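About Konia

Konia writes the software that lets robot arms carry out household and kitchen tasks. The company does not build arms or grippers. Its work covers what lies between the camera and the motor: recognising objects, choosing a grasp, planning a path and correcting that path while the arm is moving. Customers are makers of service robots and research departments that need a dependable base on which to place their own methods.

Our history

The company was founded in Hamby by Benedetta Pagano, who remains its director. Its first product was a small motion planner, sold under licence to laboratories. Perception was added later, when it became clear that most failed attempts reported by customers began with a poor estimate of where an object was. Konia now employs 22 people on 3 teams: perception, planning and tooling.

What we make

Najjar is our control and planning package. It accepts a description of the task, the model of the arm and the live view from the wrist, and it returns motion commands which the operator may inspect before they are sent. Each grasp is checked against the force limits set for the object in question. Transparent and reflective items receive particular attention — glass returns unreliable depth readings, and a planner that trusts them will close the fingers in the wrong place. For lids, Najjar therefore looks first for the handle and plans from there.
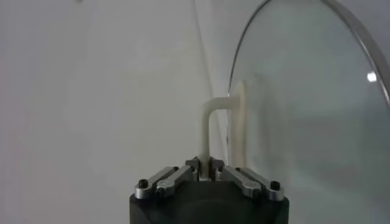
Wrist view: the gripper closed on the white handle of a glass lid.

Pruvach is our recording and review tool. It stores the wrist view beside the commands issued and the joint positions reported, all on a single clock, so that an engineer can move to any moment of a run and read what the software had decided. The present library holds 3,650 recorded runs. A change to either product is released only after it has been replayed against a fixed set of 1,000 of these, and the results are supplied to licence holders with the release notes.

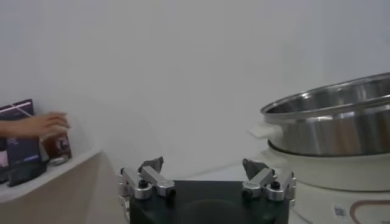
Replay does not take the place of work on the arm. Every release is also tried on physical equipment at Hamby, using ordinary cookware and ordinary tables, under the supervision of the team responsible for the change. Planning for spaces shared with people is part of this work. The planner treats a hand or forearm as an obstacle with a generous margin, and the margin cannot be reduced below the figure set by the site operator.

Working with us

Konia offers annual licences, with support provided by the engineers who maintain the code. Universities may apply for a teaching licence, which includes Pruvach and a reduced set of recorded runs. Student placements begin in June and last for the summer; applicants should have some experience of programming and need not have worked with robots before.

Visits to the Hamby office are held on Friday afternoons by prior arrangement. Enquiries about licences, placements and visits should be sent through the contact page, marked for the attention of the relevant team.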